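People Should Stop Picking Up Fawns

Every spring the same thing happens in our valley. Somebody walking a dog or mowing a field finds a small spotted animal lying flat in the grass with its legs folded under it. There is no mother in sight. It doesn't run. They pick it up, put it in the back of the car and drive it home, and by evening it is drinking cow's milk out of a baby bottle in the laundry room.

I have answered the phone at a wildlife rehab center outside Noton for nine seasons, and I think this is the most common kind of harm that kind people do to wild animals. I also think we have been too polite about it.

A doe leaves her fawn alone for most of the day. She does this on purpose. A young fawn has very little scent and can't outrun much of anything, and a full-grown deer standing over it would only draw attention to the spot. So she goes off to feed, sometimes a long way off, and comes back to nurse a few times, mostly around dawn and dusk. In between, the fawn's job is to lie still. It will lie still while you walk up to it. It will lie still while you take a picture. People read this as weakness or trust, and it is neither one.

Last year our center took 306 calls about fawns between April and the end of July. In 117 of those calls, the animal was already inside a house, a garage or a vehicle. We got 104 of them back to where they were found, and in most of those cases the mother turned up the same night. The other 13 had been moved too far or kept too long, or the person couldn't remember where the spot was.

That last reason bothers me more than the others. A man called on a Wednesday in June from a gas station near Carken. He had picked up a fawn on a county road that morning, on his way to a job, and he'd been driving with it ever since. He was worried about it and he'd bought it a carton of milk. When I asked where he found it, he said there were trees on one side and a fence on the other. That describes most of the county. The fawn came to us and spent the summer in a pen.

It did survive, and people like to hear that part. But a fawn raised by people is a poor copy of one raised by a deer. It hasn't followed an adult through the woods and learned which sounds matter. We wear covers over our clothes, we don't talk around them, and we feed them from a rack so they don't connect a hand with food. It helps some. Every fall we let a group go and every fall a few of them walk straight up to somebody's porch.

The ones raised in kitchens are worse off. Sioned Trevor had a buck brought to her clinic two years ago that a family had raised from a few days old. They called him Samuel. He had slept on a dog bed and he went in and out through the back door. The kids had ridden around the yard next to him on their bikes. When he was a year and a half old and his antlers came in, he put the father against a fence and kept him there until a neighbor came with a shovel. The family was shocked. They said he had always been so gentle. He was a buck in October, and he treated the man the way bucks treat each other in October.

Samuel could not be released, and no licensed place would take him. I will leave out the rest, except to say that Sioned had to do it and that she still brings it up.

I know the argument on the other side, and I have heard it from people I respect. Meirion Ellis, who ran our center before I did, believed you should never scold a caller. His view was that if you make people feel stupid they won't call the next time, and the next time the animal might really be hurt. He was right that scolding doesn't work on the phone. I don't scold anybody on the phone. I ask where the fawn was and what it has been fed, and I thank them for calling.

But this isn't the phone. Being gentle with one worried person is a different thing from being vague with everybody, and our side has been vague for years. Our own flyer used to say "Please consider leaving young wildlife where you find it." Consider! We printed 600 of those and handed them out at the feed store and the county fair. I doubt they kept a single fawn in the grass. The new one says "Leave it there. Go away. Call us." Two people have complained that it's rude.

I put some of the blame on the videos. You know the ones. A fawn on a couch with a golden retriever, music playing, a caption about an orphan who found a family. Nobody in the comments asks how the owner knew it was an orphan. Usually there's no dead doe in the story at all, only a person who looked around for a minute and didn't see one. In our state it is also against the law to keep a deer this way, and the videos don't mention that either. I would like to see the sites take them down. I don't expect it.

There are real orphans, of course. If the doe is dead on the shoulder of the road and the fawn is standing next to her, call. If the fawn has flies on it, or is bleeding, or has been walking around crying for hours, call. If a dog has had it in its mouth, call even when you can't find a mark. Don't give it milk or anything else while you wait. Cow's milk gives them scours, and a weak fawn can die of that in a couple of days. The pet store stuff isn't any better. A woman brought us one last May that had been on Purivden, a powder sold for kittens, and it took us a week to get its gut working again.

And if you have already picked one up, take it back. People are afraid to, because they have heard that a mother will reject a baby that smells of humans. She won't. That story has probably cost more fawns than coyotes have in my part of the county. Put it down where you found it, or in the nearest bit of shade or tall grass, and then leave. The leaving is the hard part. I've had callers sit in a lawn chair 40 feet away to make sure the doe came, and then call me again at nine at night to say she hadn't. She was very likely standing in the trees, waiting for them to fold up the chair. 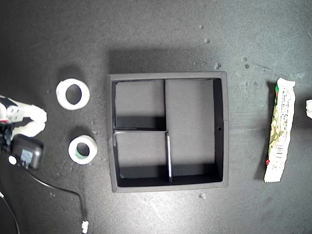
We start taking fawn calls in earnest in April, though the first one has come as early as March. The phone is answered from six in the morning until ten at night, and after that there's a machine, which I check before I make coffee. If you leave a message, say what road you were on and what you were near. A mailbox number is best. And leave the fawn where it is until I call you back.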